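Subject: Re: [arm-practice] Draft 4, open containers

Hi all,

On Monday at 7:12 PM the Narnasgate group wrote:
> We're fine with most of draft 4, but section 2 seems like overkill
> for a tabletop. Why should an open bottle get its own rule if there's
> nothing dangerous in it? Our people already know to keep the cap
> handy. Can we fold it into the general tidiness part?

I'd really like to keep it separate! I've been working on the two-arm pouring setup at Clunar and I keep changing my mind about the wording, but never about needing the rule. Bottle and cup, that's the whole task:

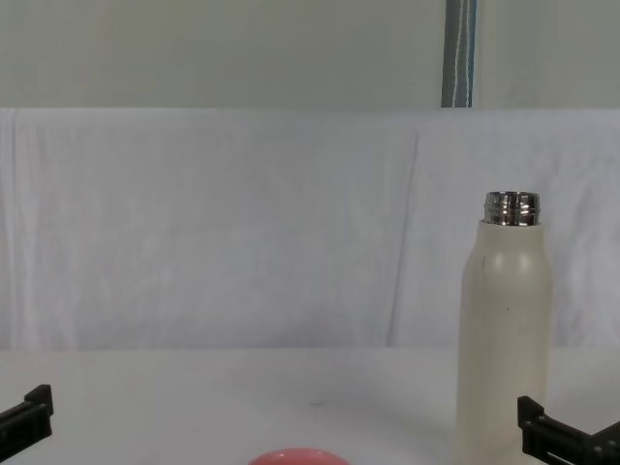

Bottle with the cap off, right gripper next to it.

My trouble with "tidiness" is that people read it once and skip it forever (I do). What I want on paper is that an open container counts as full until a person has checked it, and that whoever checks it writes that on the run sheet. Takes me 20 seconds. The Honden folks do it out loud instead, which is fine by me too.

Then there's speed. Draft 4 has one limit for the whole table, and I'd rather have a lower one any time an arm is holding something open.
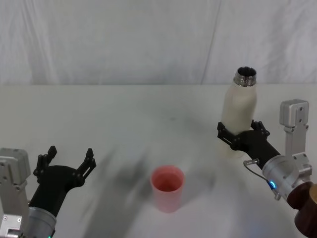

The other arm should come under that same limit, even with nothing in its fingers, because it's sharing the space. Nomura asked for an exception there and I'm not keen. If it can reach the cup, it's part of the pour as far as I'm concerned.

Last thing, the end-of-run check. I'd put it as: table clear, fingers open, arms stopped, then hands in. In that order, please, and no leaning over to grab the cup early (guilty).
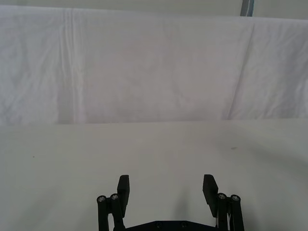
I'd also like the finger screws looked at before the next run starts, and I can write that paragraph if no one else wants it. Line 89 still says "grippers closed" by the way, which must be left over from the old draft.

Send me edits on or off list, either works.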